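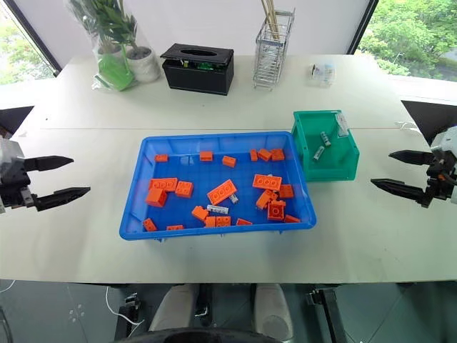 Orange building bricks in a blue tray, Weltville, 2022-10-09

On Sunday I was at the open day of Cestasitz, the small pressing plant in Weltville where our first long record was made. Konrad Zwahlen drove, and I held the box with the old tapes on my knees, as we hoped to ask somebody about them. We make music together under the name Onu, mostly improvised, and we release everything ourselves.

The doors opened at ten. There were more than 60 people in the yard already, many with children, and a lady gave us paper stickers for our names. We were put in the second group and waited in the canteen, where the coffee was free and the cake was not.

The tour began in the cutting room. The engineer, Vasilică Vasiliu, played a short piece of organ music from a fresh lacquer and then the same piece from the file. I could hear a difference, Konrad could not, and we discussed this all the way home. Mr Vasiliu spoke for a long time about the length of a side. He prefers to stay under 21 minutes. Our record has a side which is a good deal longer, and now I understand why it is so quiet. He remembered it! He said he had written us an e-mail about it at the time. I looked later and it was true.

After this we went to the presses. The noise is strong and they give you yellow plugs for the ears. A lump of warm vinyl goes between the two labels, the press closes, and then the edge is trimmed. I had imagined that the labels are glued on afterwards, but they are pressed in together with the music. The paper must be baked dry before, otherwise it makes bubbles. One press was standing open for repair and we were allowed to look inside from behind a rope.

I had questions about money, like probably every musician in the group. The smallest order they take is 217 records, a strange number which comes from how the boxes are packed. For 1000 the price of each one falls very much, but then you have the boxes in your bedroom, and I know this situation well. Mr Vasiliu advised us to count how many we really sold last time and to order this number again.

In the afternoon there was a talk by a woman from Flindeo, the distributor. It was about getting music into the online shops and about claims on videos. She was friendly, but when I asked what happens if a system blocks the video of the same band that recorded the song, she answered that one should write to support. I have written to support. A man behind me laughed, so I suppose he has also written.

For our tapes we had less luck. The person who does transfers was not there on this day, and we left a note with our telephone number — the box came home again with us.

The next open day is planned for December, only in the morning and without the presses running. Entry is free, but you must put your name on the list at the gate. The bus stops in front of the plant, and on Sundays the last one back leaves quite early.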